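Millton Tigers Basketball Supporters' Forum
Board: Match talk
Thread: Boltley 50 Millton 455 (it felt like)

Saturday, November 25, 2023

pressbreak_pete wrote:
Well. I have watched some basketball in my life, and I suppose that was technically some more of it. Fair play to Boltley, they came to sit in a zone and bore us into mistakes, and by the third quarter I was making mistakes myself, such as buying a second pie. We won by 13, which flatters everyone including the referees. Our half-court offence is still five men waiting for a bus.

lower_tier_lin wrote:
A win's a win, Pete. Last November we'd have lost that one and you'd have moaned about the defence.

pressbreak_pete wrote:
I would, and I'd have been right then as well.
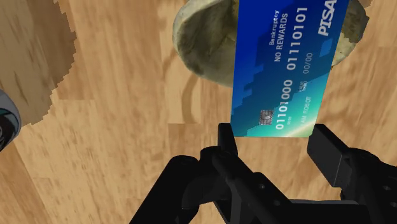
My actual point is the pace. We've got Pelletier at the point, the quickest lad in the division, and we ask him to walk it up the floor like he's carrying soup. Every time he did run, we got a lay-up or a foul. Then he'd look at the bench and go back to the soup.

Kostport_Exile wrote:
Disagree. When he ran he also threw two straight into the crowd, one of them to my brother-in-law, who hasn't caught anything since school and didn't start yesterday. Slow suits us. We've got big lads who need a minute to get there.

lower_tier_lin wrote:
They need more than a minute, Exile. I've seen glaciers get back on defence with more urgency.

Kostport_Exile wrote:
And yet who got the rebounds? The glaciers.

zone_of_sadness wrote:
Boltley fan here in peace. We shot like we had the ball on a string and somebody else had the string. You lot were no better, you just had free throws. Whoever taught your number 9 to fall over deserves a coaching badge.

pressbreak_pete wrote:
Welcome. He's self-taught.

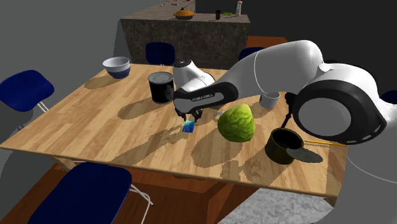

Troels Hedegaard
Moderator, Match talk

Afternoon all. Two bits of housekeeping, then you can go back to the soup. The Kostport away thread is open, so coach travel questions go there please, and anything about the parking goes nowhere, because I can't fix it. Also, posts are capped at 1000 words. One of you knows who I mean.

On the game: I'm with Exile, mostly. We defended properly for four quarters for the first time this season, and I'd take that ugly every week. But Pelletier has to be let off the lead when the other side miss. You can't set up a zone if you're still running backwards.

lower_tier_lin wrote:
So you agree with both of them. Very moderator.

Troels Hedegaard wrote:
It's in the job description.

zone_of_sadness wrote:
Do you lot want to swap coaches? Ours shouts "energy" for two hours and then looks tired.

Kostport_Exile wrote:
Ours doesn't shout at all. I think he was doing his shopping list in the fourth. Anyone driving to Kostport with a spare seat? I'll bring crisps.

pressbreak_pete wrote:
Wrong thread, Exile. What flavour?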